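Ticket 64 – Garo cable cell, Wevivdale
Status: open again
Category: gripper / end-of-arm

09:13 Cell faulted with "part lost" on the insert step. Operator's note reads "it's doing the thing". Logged as intermittent, for want of a category called the thing.

10:20 Fingers cleaned, jaw zero redone. Ran 29 cycles without a fault, which is how it always behaves with a laptop plugged in.

11:05 Fault back as soon as the laptop was packed away. Grip force was at 90 per cent. The Besell setup sheet says nothing about soft sleeves, so someone had picked a nice round number. Dropped it and moved the grip point onto the sleeve, clear of the cord.
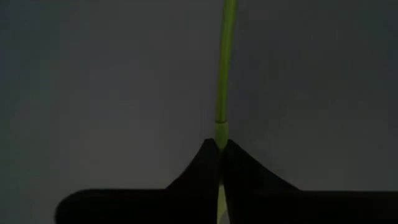
Left the close speed alone for now – one change at a time, as the sign on the cabinet says and everybody ignores. The wrist light is still dim and has its own ticket, now old enough to have a personality.

13:40 Two faults since lunch, both at the same waypoint. Suspect the Awasthi fixture has crept sideways again. Dowels on order.

To do: check fixture against the datum block, colour-mark the bolts, re-teach approach.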